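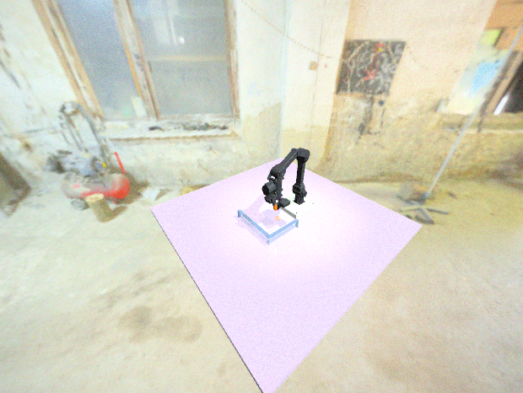
Simulated view of a black robot arm at a pale lilac work surface.

Print this page | E-mail this page

Kitchen Extract Improvement Programme: progress report to the Hostmont Fund, period ending January

1. Summary

Work on the grease extract systems at the Jeredau sites continued throughout the period. Filter replacement is complete at 26 kitchens, and 118 hoods now carry the new baffle filters. Spending remains within the approved budget. One item, the duct access work at Yang House, is behind programme and is dealt with in section 3.

2. Work completed

All hoods in the first group of kitchens were measured before filters were ordered. Several older canopies were found to have non-standard channels, and spacer plates were made for these. The plates are held by two screws and can be removed for cleaning without tools other than a screwdriver.

Grease cups were replaced wherever the existing cup was dented or did not seat properly. Kitchen managers have been given a cleaning card to be fixed beside the hood controls. Filters are to be washed weekly in kitchens that fry daily, and fortnightly elsewhere.

Airflow readings were taken at each hood with the filters in place and have been entered in the site logbooks. Two hoods at the Pritent canteen gave low readings. The fan belts there have been ordered and the readings will be repeated once they are fitted.

3. Delays

The access panels for the Yang House duct were supplied in the wrong gauge and returned to the manufacturer. The riser cannot be cleaned along its full length until the correct panels arrive. Frying at that kitchen has been suspended in the meantime, with the agreement of the site manager.

4. Expenditure

Carriage on the returned panels came to £900, which we expect to recover from the supplier. A further £2,000 has been set aside from contingency for additional spacer plates. No increase in the grant is requested.

5. Next period

- Fit access panels and clean the riser at Yang House
- Repeat airflow readings at the Pritent canteen
- Begin the hood survey for the second group of kitchens

0 comments | 3 shares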